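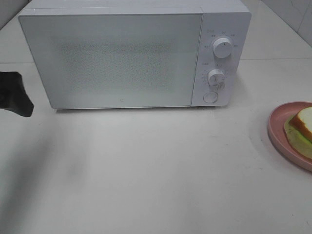 The new microwave in the shared kitchen at Beslow, with one of the pink plates.

Kitchen renewal, Beslow house
Progress report to the Holzer fund
28/08/2022
Prepared by Waltraud Lüthi

Dear members of the board,

With this report I would like to inform you how the work on the shared kitchen is going, and what we still have to do with the rest of your grant. The last report was sent in April, before the old cupboards were removed. I have tried to follow the same order of points, so you can compare.

1. Counter and wall

The counter is installed on the full length of the wall. We had first chosen a dark color, but the residents who see less well asked for a light one, and we changed the order in time. The tiles behind the counter stay as they were. In the first plan they should be replaced, but the builder from Gokent looked at them and found them in good condition, so we only had the joints cleaned. This saved us a part of the money which I explain under point 4.

One joint between the counter and the wall near the window was not closed properly. Gokent came back and did it again without a bill.

2. Appliances

The microwave is in its place on the counter and is used every day. I want to write a little more about it, as you asked in your letter why we did not take the model with the digital display.

We tried a digital one for two weeks on loan from another house. Many residents did not like it. They had to press several times before it started, and some went away with a cold meal and did not tell us. The model we bought is white and simple. It has two round knobs, a larger one on top for the power and a smaller one for the time, and under them a push button to open the door. A person with stiff fingers can turn the knobs, and the upper one has a raised grip to hold. The printed labels around the knobs are very small. For this reason we want to put a colored dot at the two settings which are used the most, one for soup and one for a full plate. The dots are ordered but they did not arrive yet.

The electric kettle and the small refrigerator are also delivered. The refrigerator from Trestik came with the door opening to the wrong side. They have promised to change the hinge, and until then we have placed it at the other end of the room, where it is not in the way.

3. Dishes and small things

We bought 40 plates in pink with a raised rim. The rim was a wish of the kitchen group, as the food does not slide off so easily when somebody carries the plate with one hand. The color was discussed for a long time. Some of the men found it not serious, but a pink plate is easy to see on a light counter, and after one month I do not hear complaints any more.

The cups are the old ones. They are still good and I did not find it right to throw them away. We also need more dish towels, which I will pay from the normal budget of the house.

4. Money

The plan for counter and tiles was higher than the real cost, and the difference is 900 francs. I ask for your permission to use this amount for better light over the counter. The present lamp hangs in the middle of the room, and a person who stands at the counter works in her own shadow. We have an offer for a long lamp with installation for 1,128 francs. The missing part would be paid by the house.

All other positions are inside the plan. Copies of the bills are in the attachment, in the same order as in this report. The bill of Trestik is not included, because I will pay it only after the hinge is changed.

5. Use of the kitchen

Since the kitchen is open again, more residents prepare their own small meal in the evening. I can not give you an exact number, as we do not keep a list. The evening staff tell me that they warm up fewer meals for others than before, and that people now stay and eat together at the long table. In the morning it is sometimes too full, and we are thinking about a second place for making coffee in the corridor.

6. Next steps

Put the colored dots on the microwave.
Change the hinge of the refrigerator (Trestik).
Order the lamp, if you agree.
Hang up the cleaning plan in large letters.

If the answer about the lamp can reach me before the next meeting of the house, I would be thankful, as the offer is not valid for very long. You are also welcome to visit us. The best time is in the afternoon, when the kitchen is quiet and I can show you everything.

With kind regards,
Waltraud Lüthi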